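About Jendlow

Jendlow is a shared workshop for people who like making machines move. We have 70 members, 9 workbenches, one very tired pillar drill and more spare cable than any building should hold. Some of us write software for a living and some of us had never picked up a soldering iron before joining. If you want to build a robot and your kitchen table has become too small for it, come and find us!

We opened in July with a barrow-load of second-hand tools and a plan to build a wheeled cart. The cart still works (it carries the tea things), but most evenings now go on our humanoid project, which we call Halonen.

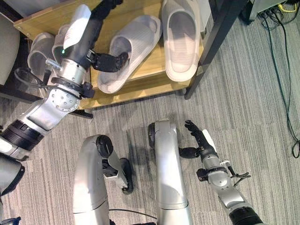
Halonen is our household robot, and the whole idea is that it should learn the dull little jobs around the front door. We picked footwear to begin with and we love it as a problem, as no two shoes ever sit quite the same way. Slides are a great place to start: the ribbed strap across the top gives the black fingers something to take hold of at the front, and it's a shape we can all describe to each other without reaching for a drawing. Our members wrote the grasping code between them over one long winter, arguing happily all the way.

Everything we make is shared inside the workshop. There's a logbook, now on page 728, where people write down what they tried, which screws they used and what they would do next time. New members are told to read the last few pages and then add one of their own, even if it only says "moved the cables again". 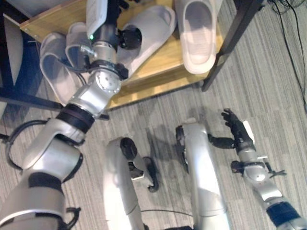
Wiring is the job that teaches people most, and we run a beginners' evening on it with a kit called Tident that we put together ourselves. You learn to crimp, to label, and to leave enough slack for a joint to turn through its full travel. That last bit matters a lot on an arm, and the wide loop of black cable beside Halonen's upper arm is just the sort of thing we talk about. Bring a cup of tea and your reading glasses.

Members' own builds are just as welcome. Brerkell, a plant-watering arm for a greenhouse, started on the bench nearest the door, and there are 2 more arms on the go at the moment. 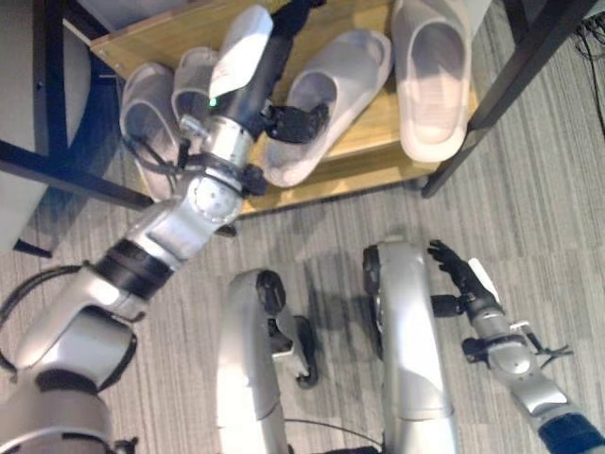 Words by Keabetswe Fourie and Védís Bjarnason, Jendlow workshop
Page updated Monday, March 18, 2024

We're open in the evenings and you're welcome to visit before you join. Ring the bell twice, it sticks.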